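Open day at the Karras building

I took the train out to Zidon in August 2022 to see the robot arms at Disex. They had an open day, the first since they moved into the Karras building, and I had been on the mailing list since February. Entry was free but you had to book, and they took 60 people for the whole day.

Disex does software for arms that work indoors, mostly in hotels and care homes. The downstairs part was what you would expect, with posters, coffee and a long talk about funding. I left the talk early and went upstairs, where the arms were. The job they were showing was door hangers, the kind you put on a hotel room handle.

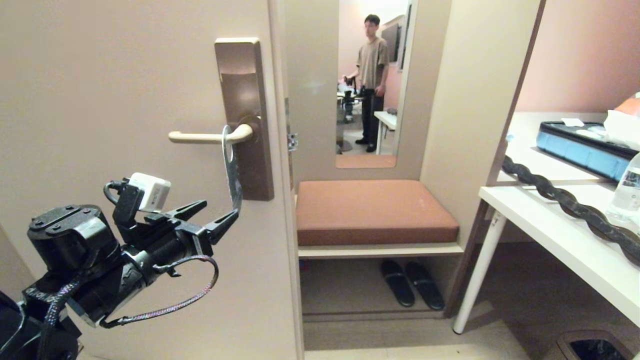 I stayed upstairs for most of the afternoon. The software is called Sevum, and the version on show was number 8. One of the engineers told me they had logged 234 tries at the door job before the open day. I asked how many had gone well and he said they were still going through them, so I can't give you a rate. He did say that handles are harder than tables. A cup on a table stays where it is, but a door moves when you lean on it, and then everything the arm worked out a second ago is a little bit wrong.

I asked about speed too. They keep it slow when visitors are in, and I was fine with that. 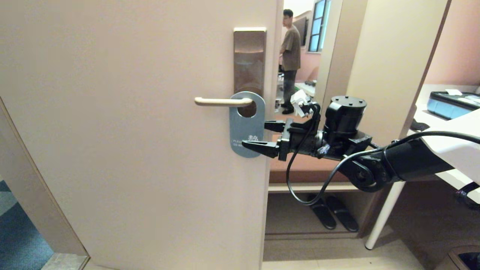 My own interest in this comes from work. I did 2 years of night shifts at a hotel desk, and a lot of my calls were about rooms being cleaned when the guest wanted to sleep. So I was pleased that they used a proper hanger, blue-gray with "PLEASE DO NOT" printed on it in small white letters and a big Chinese character next to that. The hole at the top goes over the lever. I have hung hundreds of those and never thought about how I did it. You tilt it a bit, I think.

The upstairs rooms got warm later on and I went down for water. There was a sign-up sheet for the next open day by the stairs - no date on it yet - and I put my name down. If you go, take the early train. The later one was packed and I stood the whole way home.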